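Seasonal Tournament Operations Staff and Walking Scorers
Flunside Golf Club
Posted April 1, 2018

Flunside Golf Club is hiring seasonal staff and signing up walking scorers for the Granström Amateur, a 72-hole stroke play event held on our course in October. Paid positions begin in the summer and run through the week after the tournament. Walking scorers are needed for tournament week only.

Flunside is a 27-hole public facility. The tournament is played on the North and Lake nines, and the South nine stays open to daily fee players all week. Staff should expect to deal with both groups, often at the same time and in the same parking lot.

Paid positions

Starting and scoring assistant. You will check players in at the first and tenth tees, hand out scorecards and hole location sheets, and keep the pace of play log. After the round you will sit in the scoring area while players go over their cards. You do not rule on anything. Rules questions go to the official on duty by radio. Clear handwriting matters in this job and we will ask to see yours.

Range and cart attendant. Early start, usually before sunrise. You will set up the practice tee, pick the range, wash and stage carts, and move the rope lines between the putting green and the first tee. You must be able to lift 50 pounds and hold a valid driver's license.

Player services. This is mostly desk work in the clubhouse: registration, locker assignments, tee time changes, lost and found, and phone calls from parents and college coaches. Evening shifts are required on practice days.
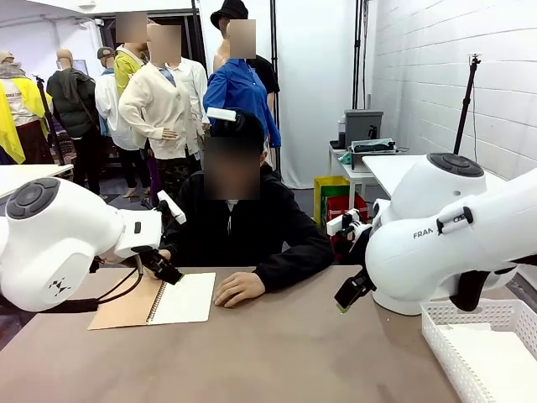
A spiral notebook, open to a blank page.

Pay for all three positions is hourly and depends on experience. Seasonal staff may play the South nine after 3 p.m. on days they are not scheduled, and get range balls at no charge. Meals are provided during tournament week. We do not provide housing, and there is no bus service to the club before 7 a.m.

Walking scorers

Each group goes out with one scorer, who records every stroke hole by hole and sends the totals in through the Suline scoring app. You also keep a paper record as backup. If the two do not agree at the end of the round, the scoring table will sort it out with you before you leave, so please do not head for the parking lot when your group finishes.

Scorers walk all 18 holes. The North nine is flat. The Lake nine is not, and the climb from the 14th green to the 15th tee is steep and can be slick in the morning. You need to know how stroke play works and be able to tell a penalty stroke from a practice swing. You do not need to be a good golfer, and several of our regular scorers do not play at all.

Scorers must be 16 or older and must attend one training session, two hours long, in the clubhouse dining room. We ask for at least two rounds from each person. In return you get a shirt, a cap, lunch on the days you work, and one weekday round on any nine, good through the following season. Bring your own rain gear and soft-soled shoes. Phones need to be charged and silenced. Scorers may not walk in a group that includes a family member.

About the event

The Granström Amateur is open to men and women with a current handicap index. Last year 308 players entered through three local qualifiers. It has been played at Flunside every year since 2000, and moved from two rounds to four when Flerkow Sporting Goods became the sponsor.

How to apply

For paid positions, send a short letter, a list of your last two jobs, and the dates you are not available. Say which position you want. If you would take more than one, list them in order. Applications go to Chrysoula Pappas, Tournament Director, at the golf shop, or can be left at the counter during business hours. Interviews are held at the club and last 20 minutes. Positions are filled as we go and the posting comes down when the last one is taken.

To sign up as a walking scorer, call the club and ask for extension 3952, or see Leen Azar at the player services desk. Please have your shirt size and the rounds you prefer ready. Returning scorers need to sign up again but may skip the first hour of training.

Applicants under 18 need a signed form from a parent or guardian. Forms are kept at the counter.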